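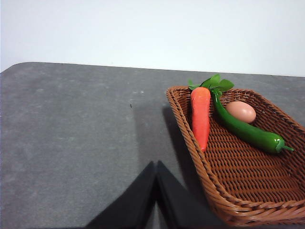 *A wicker basket with a braided rim. Interview by Chie Wada.*

Tuncay Taşdemir has put the kettle on twice by the time I have my coat off, the first time having forgotten to fill it. He is home early today. The round finished at two, the van is parked outside with its shutter down, and he has been up since half past four, which he mentions only when I ask whether he would like to sit down.

"I'd like to stand for a bit," he says. "I sit all day, you see. People think I'm on my feet, but it's mostly driving, and then leaning out of a hatch."

The van is called Gindedura, after the street his grandmother lived on, and it has been selling groceries up and down the valley above Brekon for longer than some of its customers have been able to reach the counter. Five mornings a week he drives 40 miles of lanes with bread, milk, onions, tinned tomatoes, washing powder, birthday candles and (his wife's idea, and a very good one) second-class stamps. There are 266 names in his order book, though he is quick to say that plenty of them only want him when it snows.

I had asked to talk about how a travelling shop keeps going when there's a big supermarket at the bottom of the hill, and we do get there eventually, but first I am told a great deal about onions. He buys them from Broltov, the wholesaler out by the railway, and he and the man on the loading bay have been arguing over the size of them for years.

"He wants to give me the great big ones, because everybody else likes them. But if you're cooking for one, what do you do with an onion like that? You use a third, and the rest sits in the fridge making the butter taste funny. I want small ones. I've always wanted small ones! He still asks me every single week, as if I might have come round."

Cooking for one is something he thinks about a lot. When he took the van on, from an older driver whose knees had had enough, most of the orders were for families, and he would sell out of large loaves before he got to the chapel. Now he carries mostly half loaves, and will split a box of eggs or a pack of bacon without being asked. It makes the accounts a misery, and he does them at this table on a Wednesday evening with the radio on, a job he plainly loathes and which takes him, he reckons, twice as long as it should.

"My daughter put it all on the computer for me," he says. "Lovely, very clear, colours and everything. I print it out and then I write on it."

We have our tea. There is shortbread too, from a tin that I suspect was meant for the van, and I eat rather more of it than I intended while he tells me about the winter the bridge was closed and he had to go the long way round by Morikawa's, the plant nursery, whose owners let him through their yard and would never take anything for it except a bag of oranges at Christmas.

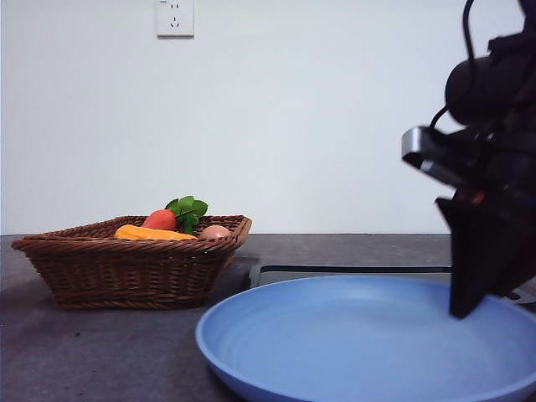
The supermarket, when we finally come to it, doesn't seem to trouble him. He shops there himself for printer paper. He can't match their prices on most things and stopped trying a good while ago, though he keeps milk and bread as near as he can, feeling that those are the two things people remember the cost of. What worries him far more is diesel, and after that the hatch, which is stiff in cold weather and has a hinge that has to be ordered specially.

And the stops themselves, do they change much? He gets the order book down to show me. It is soft at the corners and held together by a red elastic band, and the pages are full of small notes in pencil: *ring bell twice*, *no Bramleys*, *ask about hip*.

"That one's an old note, she's had the hip done," he says, and hunts about for a rubber.

He used to be at the top farm by 10 and is lucky now to make it by half past. There are fewer houses to call at on the way up, but each one takes longer. People have post they would like him to drop off, or a lightbulb they can't get to, and there is one gentleman who saves up the hard clues from the crossword. Tuncay doesn't care for crosswords, but he has bought himself a dictionary and keeps it beside the handbrake.

"You can't rush it," he says. "Well, you can. I did it once when I had a dentist's appointment, and I had three phone calls that night asking if I was poorly."

I ask if he has thought about who might have the van after him. His nephew came out all through August and was good at it, he says, very quick with the change, a bit heavy on the brakes. They'll see. The nephew has exams first, and there is the hinge to sort out, and he would quite like to have a go at selling cut flowers before he hands anything over to anybody.

It is getting on for five when I leave, with a half loaf under my arm that I had tried hard to pay for, and four small onions in a paper bag.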